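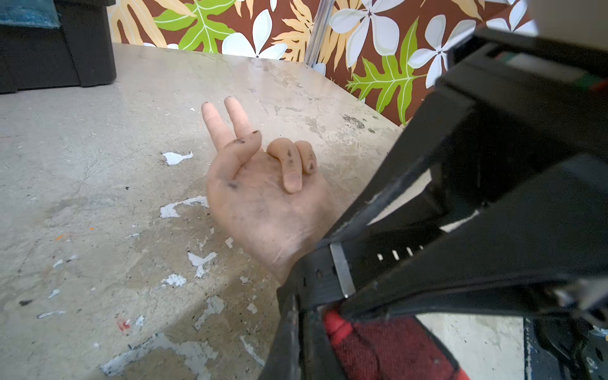 Skornumix Open Bench is a set of 533 recordings from the February open day at our Hilemwood workshop. Two robot arms worked at one bench while visitors watched and, in some sessions, took the controls. The main task was dressing and undressing a model hand with a cloth sleeve. The silicone hand has two fingers up in a V and the rest folded toward the palm, and the covering is scuffed, with black marks on the fingertips. Expect those marks in the wrist camera footage. We didn't clean the hand or retouch the images.

## What is in the set

| Part | Recordings | Who drove |
|---|---|---|
| Sleeve and hand | 300 | Team members |
| Small objects on the bench | 129 | Team members |
| Visitor sessions | 104 | Visitors, with a team member standing by |

Each recording holds:

- video from three cameras, one on each wrist and one fixed
- joint positions and gripper opening for both arms
- a short text note typed by the operator
- a success flag, set by hand after the run

Visitor sessions have no success flag. Most visitors tried the arms for a few minutes and stopped when they felt like it, so a flag would not mean much.

## How the day ran

We had almost 300 visitors between 10 a.m. and 4 p.m. Groups came in from the front hall, watched a team run, and then one or two people from each group had a turn. Sérgio Teixeira ran the morning demonstrations and wrote the operator sheet that is included in `docs/`. Afternoon groups were larger and the turns were shorter.
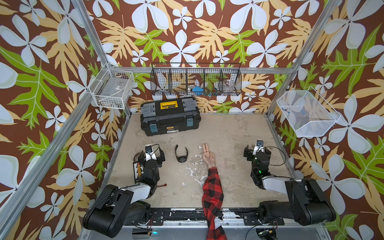

The operator sheet asks for slow starts and a full stop before the grippers come close to each other. Team members followed it. Visitors mostly did, but the first few seconds of their runs often contain quick back-and-forth motion while they get used to the controls. If you train on these runs, trim the start or filter by joint speed. A script for this is in `tools/trim_start.py`.

Lighting was left as it is on a normal working day. The blinds were opened a little after lunch, and color balance was set to automatic, so morning and afternoon recordings do not match exactly.

## Known problems

- Some operator notes are blank or say only "sleeve".
- Clock drift between the fixed camera and the wrist cameras was corrected in software. The raw timestamps are kept in a separate column.
- The bench surface is stained and the paint is chipped. Simple background subtraction does poorly on it.
- Audio was not recorded.

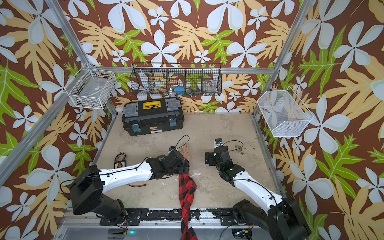

**Maintained by:** Two-Arm Handling Team, Jandeck

Please send corrections through the issue tracker and give the recording number. For the sleeve task, also say which arm you mean, counting left and right as seen from the fixed camera. Labels in the first release used the operator's side in a few places, and we are still fixing those.

The split files are in `splits/`. The Cardoso split keeps all visitor sessions out of training and is the one we use for our own tests.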